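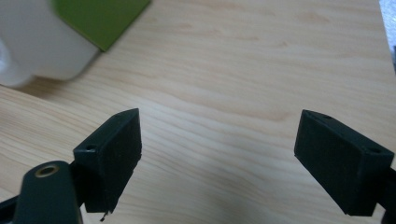
# 台前二十分钟：里兹万·马利克与一档喜剧节目的重建

里兹万·马利克（Rizwan Malik）回到德罗斯贝格（Drosberg）剧院登台的那个星期三，节目单上没有他的名字。当晚的主办方为佐图洛（Zoturlow）喜剧节，原定的压轴演员因航班取消未能到场，主持人临时宣布由马利克补入20分钟。据在场观众回忆，掌声来得有些迟疑，前排有人低头查阅手机，想确认此人是否即当年《夜班电梯》的主持人。

他确是那位主持人。《夜班电梯》停播之前，马利克一度是英语脱口秀领域曝光率较高的演员之一，其婚恋、搬家乃至更换眼镜均可成为娱乐版面的话题。节目停播以后，他接受过的正式采访屈指可数。本刊于四月在德罗斯贝格与其会面，谈话分两个下午进行，并就相关事项采访了他的经纪公司恩瓦丘库（Nwachukwu）以及新节目的制作方沃克利（Workley）。

## 从配音间到演播厅

马利克的演艺生涯始于配音。他早年为广播剧录制群众角色，一个下午可能要先后扮演卖鱼的、法庭书记员和一匹受惊的马。按他本人的说法，那段经历教会他的主要是换气。

“导演不需要你有想法。红灯亮了你就出声，灯灭了你就去走廊里喝茶。”他说，“我在那条走廊里写了第一套段子，写的全是走廊里的人。”

这套段子后来成为《走廊》专场的基础。该专场最初在一家餐馆的二层演出，场地没有舞台，演员站在窗与暖气片之间，服务员送菜须从其身前经过。马利克将送菜写进了表演：每逢有人端盘经过，他便停下来，以法庭书记员的口吻宣读菜名。此段落日后被反复转载，也成为不少观众认识他的起点。

恩瓦丘库公司在《走廊》演出的第二年与其签约。公司演员事务负责人在书面答复中表示，当时看中的是他与观众对话的能力，“他能记住一位观众在开场时说的半句话，到散场前再还给对方”。签约后不久，马利克获得《夜班电梯》的试播机会。

该节目的形式颇为简单：主持人与嘉宾同处一部布景电梯之内，每到一层换一个话题，电梯偶尔“故障”，双方便须在沉默中相对。早期几集几乎没有宣传，后来因一位嘉宾在“故障”期间谈及自己与父亲多年不通音信而受到关注。此后，上节目的嘉宾渐渐有了准备，经纪团队会事先询问电梯将在哪一层停下。

马利克认为，节目的变化即由此开始。

“以前人家进来，是不知道要说什么。后来人家进来，知道得很清楚，连在哪里哽咽都商量过。”他说，“我也有份。我会配合，我还会递纸巾。”

## 私人生活成为节目内容

外界对马利克的议论，多集中于他与编剧女友的关系。两人相识于节目筹备期间，从未公开举行婚礼，但马利克在一次颁奖典礼上用了“我太太”一词，随即引发关于二人是否已经秘密登记的种种猜测。有娱乐账号翻出他在不同节目中的措辞逐一比对，亦有人据他某期节目中手上的戒指推定婚期。

对此，马利克在访谈中作了迄今最为明确的说明：两人没有登记结婚，当年那句“我太太”属于台上的习惯用语，在《走廊》里他对每一任女友都这样称呼，为的是句子短，好接下一句。戒指来自服装间，录完即归还。

“我当时应该第二天就讲清楚。可是团队觉得，让大家猜一猜，对收视有帮助。我没有反对。”

两人已于《夜班电梯》停播前分手。应对方要求，本刊不刊登其姓名，亦不转述其私人事务。她通过邮件确认了马利克关于婚姻状况的陈述，并补充说，节目第4季中数段以“家里那位”开头的独白由她本人执笔，其中多数情节出自虚构，包括那只会开冰箱的猫。她在邮件末尾写道，至今仍有人向她问起那只猫。

此类处境在喜剧行业并不罕见。单口喜剧以第一人称为基本形式，观众习惯于将台上的“我”与演员本人等同。演员若声明故事系杜撰，笑声往往减弱；若不声明，便须承担故事流入现实的后果，而受影响的常常还有没有登台的一方。恩瓦丘库公司称，已在近年的合约中增设条款，凡表演内容涉及可辨识的亲友，演员须在录制前征得本人同意。条款适用于录制作品，现场演出仍由演员自行把握。

有同业对此持保留意见。一位不愿具名的喜剧编剧认为，事先征求同意在操作上不难，难在同意之后。对方点头时听到的是一个版本，经过数十场打磨，段子早已面目全非，而当初的同意书还放在抽屉里。她主张每次改动较大时重新告知，也承认自己并未每次做到。

## 停播与沉寂

《夜班电梯》的最后一期没有告别环节。马利克介绍完嘉宾，电梯升至顶层，门打开，片尾字幕照常滚动。制作方当时给出的理由为档期调整。据马利克本人讲述，他在录制前一周提出退出，双方商定不作说明。

停播之后的传言包括他罹患重病、移居海外以及投资失败。三种说法他均予以否认。他承认自己有过一段时间难以入睡，并在医生建议下停止了所有夜间工作，其余日子大体在德罗斯贝格度过，替当地广播电台审读剧本，偶尔重操旧业录制群众角色。

“我又演了一回马。”他说，“年纪大了，马也演得稳重一些。”

电台同事对他的评价较为一致，认为他守时，改稿意见简短，极少谈论过去的节目。一位年轻编剧与他共事数月后，才从亲戚口中得知他曾经主持《夜班电梯》。马利克请她不必因此修改对他的称呼，她当时叫他“审稿的”。

佐图洛喜剧节的邀约起初也与演出无关。组委人员请他担任新人单元的评委，他答应了。评审工作安排在白天，他每日坐在剧院第三排靠过道的位置，以铅笔记录，结束后将笔记交给参赛演员本人。有参赛者将其中一页公开，上面只有两行字：“开头可以不要。你母亲那段，请再想想是不是她会说的话。”

临时补台那晚，他讲的是审稿的见闻，几乎未涉及私人生活。表演中途有观众高声询问电梯何时修好。马利克停顿片刻，答道已经报修，正在等零件。这一句获得了全场最长的笑声，他随后回到原来的段子，没有再作延伸。

## 一档没有布景的节目

沃克利公司正是在补台之后与他接触的。双方商议的新节目暂名《报修》，定位为音频节目，不设影像版本，不售现场票。每期邀请一位从事幕后工作的人员，如提词员、假发师、巡演司机，谈话时间不限，成片不超过一小时。

沃克利的节目监制介绍，公司内部对不拍摄影像有过争论。目前谈话类节目多以短视频片段带动收听，放弃影像意味着宣传途径大幅收窄。马利克的态度则相当坚决，他认为镜头一旦架好，提词员就会开始整理头发，谈话也就跟着整齐起来。最终双方达成的安排为：首季不拍摄，季末再行评估。

节目另有一项约定，嘉宾在播出前可完整收听成片，并有权要求删除涉及自身或家人的任何段落，无须说明理由。监制坦言这会增加剪辑成本，首期嘉宾即行使了该项权利，删去的部分恰是录音师认为最好笑的一段。马利克听过之后表示同意，至于删去了什么，他不肯透露。

试播集面向2,000名订阅听众开放，未作公开推广。沃克利没有提供完播数据，仅表示反馈“足以支持制作首季”。本刊获准收听了其中一集，嘉宾为一位从业多年的巡演司机。节目前段节奏偏慢，马利克数次以笑话填补空隙，效果参差；至司机谈及深夜在服务区等候演员睡醒，主持人的话明显减少，间或只应一声“嗯”。全集没有背景音乐，能听到杯子放下的声音。

就商业前景而言，《报修》能否立足尚难判断。音频喜剧的广告收入高度集中于少数头部节目，而马利克的旧观众中，相当一部分仍期待《夜班电梯》复播。恩瓦丘库公司证实，近年曾两度收到复播提议，马利克均未接受。公司方面没有劝说，也没有将大门关上，答复中的用词为“尊重演员现阶段的安排”。

马利克本人谈到复播时，先问起布景的下落。据他所知，那部电梯在停播后拆成几块，存入制作方的仓库，后来有剧团借去改作衣柜。他去看过那出戏，坐在后排，认出了门上的一处划痕。

“柜门开得比当年顺。”他说。

首季《报修》的录制已经开始，地点设在德罗斯贝格电台的旧配音间。马利克仍旧在上午审读剧本，下午录音，晚间不工作。喜剧节方面希望他来年继续担任新人单元评委，他已答复可以，并请主办方把第三排过道旁那盏坏了的阅读灯换掉。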